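Safety notice from the handling group: the left jaw that did not open

In October we had a fault with one of our hand-held grippers, and we want to share it with all groups before the next round of table work starts.

Jerome Talavera was working at a dining table with chopsticks and a utensil holder. He released the trigger and the right jaw opened as it should. The left jaw stayed closed, and when he pulled the holder away with his free hand, the jaw came loose suddenly and pinched his finger. The skin was not broken. He stopped, put the tool down and called Mieke Willems, which was the correct thing to do.

Mieke opened the tool the same afternoon at our Promley workshop. One pivot screw on the left side had turned out by itself, and the arm was standing slightly crooked and could lock. The screw had been replaced during the last service, but without thread glue. According to our log this tool had made 2,266 grips after that service. Our own rule says that the screws are checked every 200 grips. The check was signed for the first weeks and then it was forgotten, and this we must blame on our way of planning, not on one person.

From now on, please do the following:

Before each session, press every pivot screw with your thumb. If it moves, the tool goes back to Promley.
Open and close the jaws 5 times with nothing between them. Both sides must move together.
Keep your free hand away from the jaws until they are fully open.
If a jaw sticks, do not pull the object. Put the tool on the table and wait 30 seconds, then use the release pin.

The Fotley group has the same type of tool and has already found one more loose screw. New screws are ordered from Smits.

Work with the grippers at the dining table: 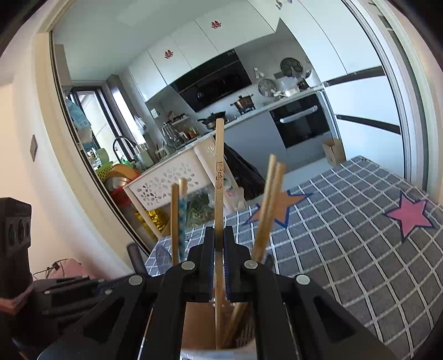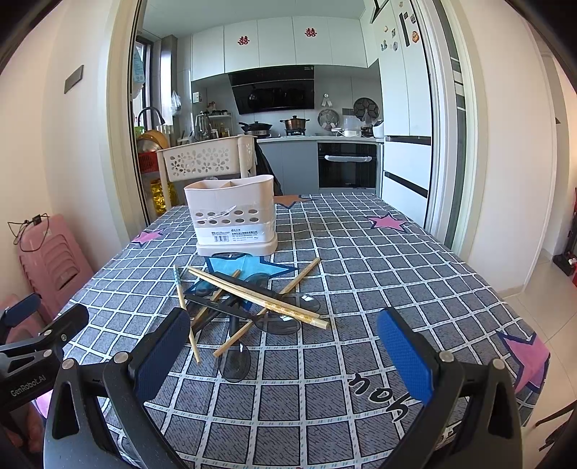
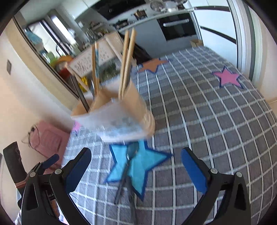
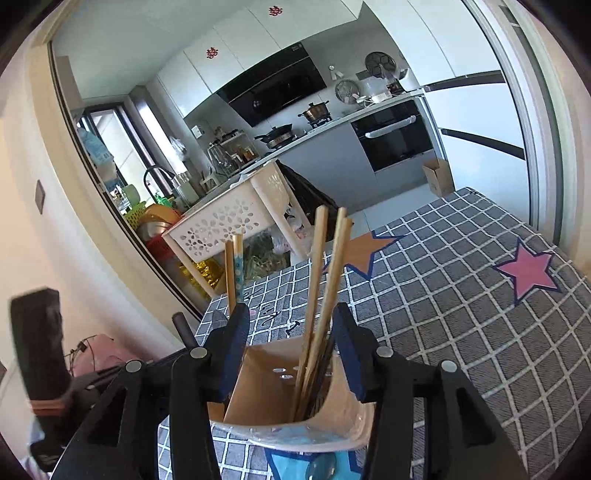

Zotberg, 29/10/2021

Questions about the check can go to Mieke Willems. The log sheets have a new column for the thumb test, and the old sheets should please not be used any more.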